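Section 4: First power-up and gripper check

Okay, the fun part! I've set up the Tuvholm two-arm kit more times than I care to admit, and these steps go in the order I wish I'd done them the first time.

1. Clear the space under both arms. Give yourself more room than you think you need.
2. Turn the controller on and wait for the chime (mine takes 21 seconds).
3. Open the Randach app and tap Wake Arms.
4. Tap Open Gripper, then Close Gripper. Do this 5 times and listen for clicking.

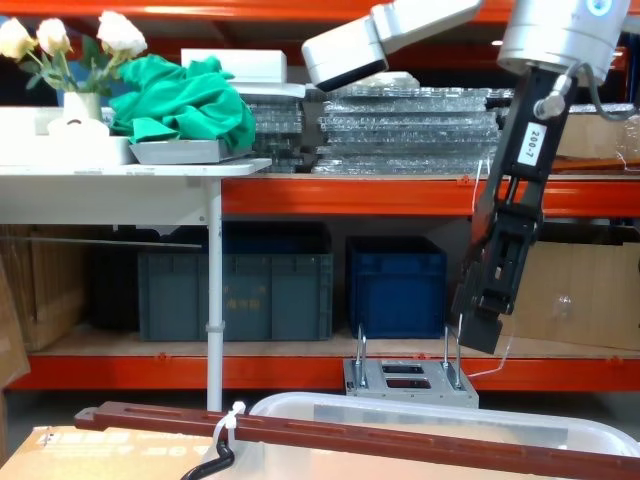 Now for height. I like to start with the fingers open and well clear of whatever I'm picking up, then bring them down in tiny steps (the app calls these nudges, which I find adorable).

5. Choose Nudge Down and tap until you're happy with the gap.
6. Save the position under a name you'll remember. "Test2" is a terrible name, ask me how I know!

Note: the app holds 1,090 saved positions, so save away.

Caution: keep your hands out while the arms are awake, even if they're sitting still. Tap Sleep before you reach in.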